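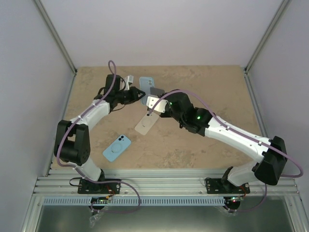 # Lost and found

A **lost and found** (also called a lost property office, especially in British usage) is a place where things that people have left behind are kept until their owners come looking for them. Almost every building that welcomes the public has one in some form, whether it is a staffed counter with shelves and a ledger or a cardboard box under the front desk of a swimming pool. The word is used for the place, for the service, and sometimes, a little loosely, for the pile of things itself.

## What gets left behind

The mix depends a good deal on the building and the season. Schools collect sweatshirts, lunch boxes and single mittens, with a great rush of them in December, while libraries see more reading glasses and charging cables, and theaters have always had their umbrellas and scarves. Keys turn up everywhere. Phones are a special case, partly for what they cost and partly for all that is stored on them, and many counters keep them in a locked drawer apart from the hats and water bottles.

Objects with little money value are often the ones most dearly missed. A stuffed rabbit or a notebook half full of recipes can bring someone back across town three times in a week, and counter staff tend to remember those visits long after they have forgotten the watches.

## How a counter works

Most offices follow the same general path. The item is handed in, given a tag, and written into a log with the date, the place where it was found and a short description. At Skovasstead, a ferry town with a single counter serving both the terminal and the market hall, the log was kept on paper for 26 years, and the older volumes can still be read at the town library by anyone who asks for them.

The description is usually kept plain on purpose. "Blue wallet" goes on the public list, and the torn lining or the photograph tucked inside is left off, so that the person claiming it has something to tell the clerk.

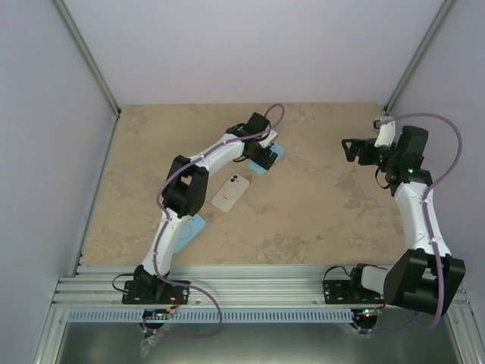
How does someone show that a found phone belongs to them?

Unlocking it at the counter is the usual way. If the battery is dead, the clerk may charge it first, or ask for the make, the color, any scratches and the picture on the lock screen, and then compare the answers with the phone once it is running again.

Other things call for other kinds of proof. A key can be matched against its twin, a coat by what is in the pockets, and a pair of glasses simply by being tried on, though clerks will say that this last method has its doubters.

## Holding periods

How long an item is kept varies widely, and local law often has something to say about it, particularly for cash and jewelry. Food is thrown out the same day. The counter at Skovasstead keeps clothing for 13 weeks and everything else for 19, while the smaller one at the Ukilik bus station, which has only a closet to work with, empties its shelves much sooner and sends the valuables on to the police.

Unclaimed goods may be given to charity, sold at auction, returned to the finder or recycled. Electronic devices 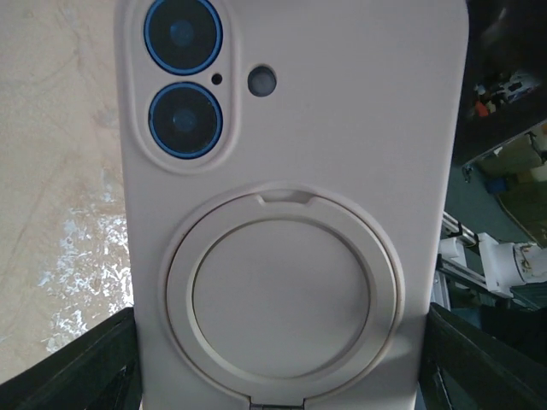 are generally wiped before they go anywhere, and a device that can't be wiped is more likely to be recycled than sold. Papers with a name on them, such as passports and bank cards, are sent back to whoever issued them.

## In writing and local custom

Tonantzin Becerra's essay collection *The Other Glove* gives two chapters to the clerks of the Skovasstead counter, and is warmly remembered there for its long passage on a tuba. Rutilio Jaramillo's stage comedy *Lirnance* is set entirely in the waiting room of a lost property office, where the title character spends an afternoon trying to describe a hat.

The El Idrissi market holds a sale of unclaimed umbrellas each spring. Buyers may not open them before paying, and by old custom a person who recognizes their own umbrella gets it back for the price of a cup of tea.

## See also

- Finders' law
- Unclaimed baggage
- Cloakroom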